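# Can an arm restock a clear tiered counter display yet?

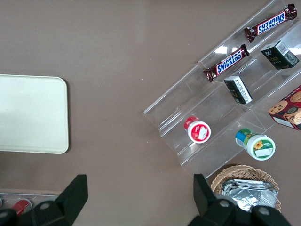

Mixed small goods: candy bars, boxes, round jars, foil packets in a basket. Staff spend the first part of each shift refilling and facing them. Is this automatable with a two-finger gripper today, or still a lab task?

*Regula Gisler*

---

**Pak-hei Lau**

Partly. Boxes are easy. Bars are fine if you grip across the width and keep off the crimped ends. Two problems:

- Clear acrylic. Depth sensors read through it or return glare. Teach the shelf positions once and clamp the stand down.
- Jars on their sides. They roll on release. Add a stop or stand them up.

We logged 860 picks on a similar layout and 707 were placed without help. Most of the misses were foil packets. Slower than a person by a wide margin.

---

**Edivaldo Paiva**

no. buy a gravity feed rack

---

**Ching-wen Kwan**

Agree with Pak-hei on the acrylic. Matte tape along each shelf edge helped us. For foil, try suction on the flattest face, but expect double picks.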